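Vosden votes to keep its lilies, mostly

Fri 19 January

Print this story | E-mail this story

The red wallpaper in the upstairs hall of the Vosden Assembly Rooms has survived two floods, a boiler fire and the 1970s. On Tuesday night it survived the town council, by one vote.
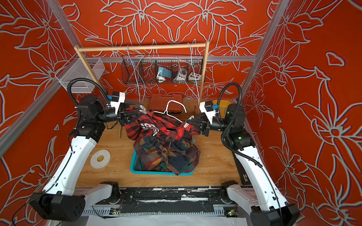 The council had been offered a grant of 4,000 to paint the hall a shade the contractor, Kaczmarczyk, calls Quiet Oat. Letters ran heavily against. The clerk's office logged 600 of them by the December deadline, of which 13 were in favor and one was about parking.

Radka Mujić, who has taught ballroom in the hall for most of her working life, told the meeting that large flowers on a red background keep beginners from looking at their feet. "Paint it beige and they'll have nothing left to stare at but each other," she said. Two councilors wrote this down.

Supporters of the paint said the pattern was loud, dated and hard to match with chairs. Councilor Inness said he had been married in front of it and had nothing further to add – then added to it for nine minutes.

The compromise, reached shortly before the bar closed, keeps the paper in the hall and sends Quiet Oat to the stairwell, where residents can ignore it on the way up. Around 400 will go toward regluing the seams, a job last done by a firm from Suvier using what the minutes describe as "the wrong paste."

The parking letter has been passed to the parking subcommittee, which meets in the spring.

Print this story | E-mail this story

Recent items
Suvier bus shelter gets its roof back
Library fines: the amnesty is over
Bridge closed again, detour also closed
Letters: More on the geese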